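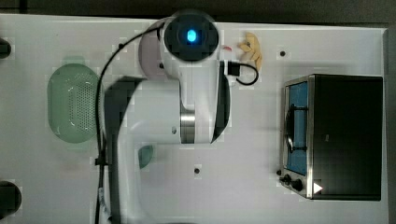 Fig. 1. Worktop with a green colander at left, a yellow toy banana near the top, and a compact toaster oven at right.

Small Kitchens, Unit 2: What Lives on the Counter
Handout by Yuxi Ye, Pridthorpe evening classes
April 14, 2023

Welcome back, everybody, and thank you for the lovely pile of floor plans you turned in last time. I have read every one of them (yes, even the one on the back of a Funik receipt!) and I'm returning them tonight with notes in pencil. Most of you did very well on the walls and doors, and most of you ran out of steam when you got to the counter, so that is where we'll spend this unit.

I'd like you to start by thinking of a counter as two kinds of ground. There is ground that is spoken for, meaning something stands on it all day long, and there is ground you borrow for a while and then give back. A toaster oven is nearly always the first kind. Even a compact one asks for its own footprint, plus room for the door to come down, plus a bit of air at the sides and back as the manual tells you. When you draw yours, please draw the door open. I can't say this often enough, and I expect I'll say it again in July.

A colander is borrowed ground. It comes out, it does its job, and it ought to go home again. The oval shape is a favorite of mine because it sits more easily beside things than a big round one does, and in a narrow kitchen you can tuck it along the wall. Small holes like the ones in Fig. 1 will hold rice or lentils that a wide-slotted colander would let straight through, though they do want a good scrub with a brush afterward.

Then there is play food. Several of you have little ones underfoot, and I was asked whether toys belong in a counter plan at all. I think they do! A toy banana will find its way up there whether you plan for it or not, so give the play things a low shelf or a basket near the table, well away from anything that gets hot. My niece's set lives in an old Jin biscuit tin and it works beautifully.

A word on color, which came up during the break. Against a white worktop, a mint green or a strong yellow is easy to spot, and that's a real help if your eyesight is like mine. Pale things on a pale surface get lost, and clear lids are the worst of all.

For next time

Measure your counter from the wall to the front edge and write it down in inches. The one in our Vivutbridge practice kitchen is 35 inches long between the sink and the wall, if you'd like something to compare it with.

Draw everything that stays out overnight in pen and everything that gets put away in pencil.

Read page 11 of the course packet, and bring your own colander if it stacks or folds. We'll pass them around.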